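Eulalia Fuentealba at Durán?? (Horkar Village sightings, food and general excitement)

plumtart_jo
2024-02-15

OK neighbors, I have been sitting on this since breakfast and I can't anymore. Eulalia Fuentealba was at Durán this morning. THE Eulalia Fuentealba, Detective Sorrel from Vundance, in line for a cardamom bun like a regular human being. Gray knit hat, huge green scarf, and she let a lady with a stroller go ahead of her! 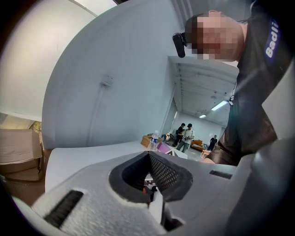
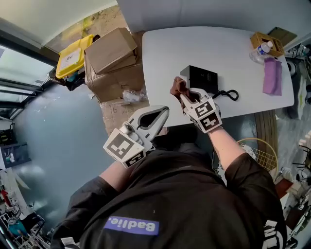 I was two people behind her and I did the thing where you pretend to read the menu board you've read every week for years. She got the bun and a flat white and then asked the kid at the register if the quince tart was any good. He said "it's my favorite" and she bought the whole tart. The whole tart! I love her even more now.

Anyway I want this thread to be a running list. Who has seen anybody from Vundance around the Village, and where do they eat? They've been shooting at the Havow Theatre since December and I refuse to believe they're living on catering.

marshlight
Okay the scarf detail is killing me because I think I saw that scarf. Last week, dog park side of Horkar Avenue, a tall woman in a giant green scarf throwing a ball for a very round beagle. I said "great arm" to her. If that was Detective Sorrel I need to lie down.

tobin_k
Does she have a beagle? I thought she had cats. There was a whole magazine spread with the cats.

marshlight
People can borrow a beagle, tobin.

plumtart_jo
Adding "possible beagle" to the list!

OldHorkarHand
I'll be the grump. I worked the door at the Havow for a long stretch and the rule was you never said who came in. These folks come here for a bun and some quiet. If every sighting goes up with the time and the street, pretty soon there's a crowd outside Durán and she gets her bun somewhere else. I'd wait a week before posting, at least.

plumtart_jo
That's fair and I don't want to wreck it for her. I didn't take a picture and I didn't say a word to her, for what it's worth. Would it help if we left off times of day?

lenkaB
I disagree with OldHorkarHand a little. Seeing someone in a bakery and being happy about it is one of the nicest things about living here! My mom still tells the story of the news anchor who helped her carry a lamp to the bus. That was decades ago and it makes her whole face light up. It's only a problem if people chase them.

OldHorkarHand
The lamp story is good. But your mom told it at dinner. She didn't put it in front of the whole internet before the man had gotten home.

lenkaB
The whole internet, haha. I think this forum is us and the guy who sells firewood.

tobin_k
Can we talk about the show for a second? Has anyone walked past the theater lately? They repainted the ticket booth dark red and put up a fake marquee for a movie called "The Long Cellar." It looks SO good. There's a fake street number too. The real one is 2445 Horkar Avenue and they've covered it over with 2931, so my sister walked right by it on her way to meet me.

quietcarl
The marquee is for the season's flashback episode, I'd bet money. Detective Sorrel's father was a projectionist, remember? First season, when she finds the ticket stub in his coat. I've been waiting for them to go back to that.

plumtart_jo
Carl!!! I forgot about the ticket stub. Oh that would be so good.

marshlight
Hmm, I thought the father was an usher and the uncle was the projectionist.

quietcarl
Father was the projectionist. The uncle owned the boat.

marshlight
There was a boat?

quietcarl
There was a lot of boat. You need to rewatch.

samphire_girl
Food report for the list! I wait tables at the noodle counter across from the Havow, and the lighting crew comes in pretty much every day they're shooting. Lovely people, they stack their own bowls. They go for the spicy peanut noodles and they've been through our chili crisp so fast that we moved the order up. No actors so far, or if there have been I was too busy to look up. One of the makeup artists told me that Durán delivers a tray of empanadas to the set, so jo, your bakery is winning.

plumtart_jo
The spinach ones or the beef ones? This is important research.

samphire_girl
She said both, but the spinach go first.

tobin_k
Spinach going first is a scandal. The beef with the olive is the best thing on that whole street.

lenkaB
Tobin, no. The spinach has the lemon in it. I will not be moved on this.

OldHorkarHand
Beef. And they were better when Durán's father was baking, with more onion.

plumtart_jo
Look at that, we got OldHorkarHand to talk about something other than the rules! Hi! What else did they make back then?

OldHorkarHand
A walnut roll at the holidays. You had to put your name down for it. The Havow always ordered 2 and they never made it past intermission. I don't mind talking about the old days, I just want you all to be decent to people.

quietcarl
I'd read a whole separate thread of old Havow stories. Was it always that size inside? It felt enormous when I was a kid.

OldHorkarHand
It had 2000 seats before they closed the top balcony. You could see your breath up there in winter, and people brought blankets from home. A full house on a cold night with everybody laughing at once, I haven't heard anything like it since.

lenkaB
Okay now I'm a little teary. Is there any chance the show opens the balcony up again for filming?

samphire_girl
The lighting guys said they've been carrying stuff up "way too many stairs," so maybe!!

marshlight
Rewatch update, I'm four episodes in. There is a lot of boat. Also I apologize to Carl, the father was the projectionist. Also also, Eulalia is incredible in the hospital corridor bit, I'd completely forgotten. She hardly says a thing and I was a wreck.

quietcarl
Apology accepted. Wait until you get to the lighthouse.

plumtart_jo
Here's where I've landed, after thinking about OldHorkarHand's point over a spinach empanada (sorry Tobin). Sightings are welcome, but please hold them a few days, no home addresses ever, and no photos of anybody who's just out eating. Food tips can go up right away. I'd do my own post differently now and I'm leaving it up so the replies make sense. And somebody please go get the quince tart, because I went back and bought a slice and Eulalia Fuentealba has wonderful taste.

OldHorkarHand
A few days is short. I'd still say a week. But thank you.

tobin_k
Going for the tart tomorrow. And a beef one.

Reader comments

jun_from_upstairs: Found this while looking for Durán's hours and stayed for the whole thing. Do they open early?

plumtart_jo: Early enough that I've been there in pajama pants with a coat over them. Go!

vera.m: The beagle is named Pickle and belongs to my neighbor, who does have a green scarf. Sorry, marshlight.

marshlight: I stand by what I said about her arm.

firewood_dale: I do read these. Spinach.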